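Stelwood College
Housekeeping and Accommodation Services, Unit 7
Handout 3: Changing and inspecting bed linen
Tutor: Rebecca Cocco

This handout supports the second practical session. Students should read it before attending and bring it with them to the training rooms at Nakbridge.

Used linen is removed one piece at a time and folded inwards, so that loose hair and dust stay inside. It is placed directly in the linen bag and must not be put on the floor or on a chair. Pillowcases are checked for personal belongings before they are bagged.

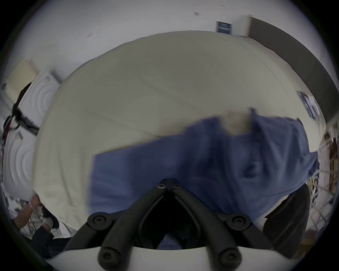

Figure 1. Blue cloth, partly folded, on a cream sheet.

The bottom sheet is inspected in good light for stains, tears and worn seams. Damaged items are entered in the linen record and set apart from the ordinary wash. Corners are tucked at the head of the bed first, then at the foot.

Terms to learn: top sheet, turn-down, mitred corner, par stock.

Written task: explain in your own words how par stock is set for a small guest house. Answers are to be handed in by December 5, 2025, at Room 1009.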